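Keep or toss: clear plastic packaging inserts

surko28
Does anyone else save the clear trays that come inside packaging? I've started using mine for baking stuff and I'm hooked! A bag of corn starch used to slump all over my shelf, and now it has a home. Grevus cookie trays are my favorite so far.

lenuta_onu
Yes!! The ones with dividers are the best. Small packets in the low pockets, bigger bags in the roomy part, and you can see everything from the side.

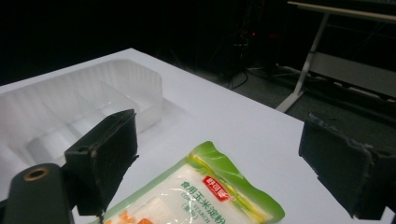
I also like that they weigh nothing, so I pull the whole thing out when I'm making gravy and slide it back after.

zamfir4
Gotta disagree. They're thin and they crack, and flour dust gets into every ridge. I went through 4 of them before I bought a real bin.

surko28
Mine rinse out fine with warm water, though I'll give you the cracking. Do you stack yours?

zamfir4
I did, yeah. Probably my mistake.

lenuta_onu
Oh, never stack them! Single layer, up on the high shelf. Mine have been going strong since March.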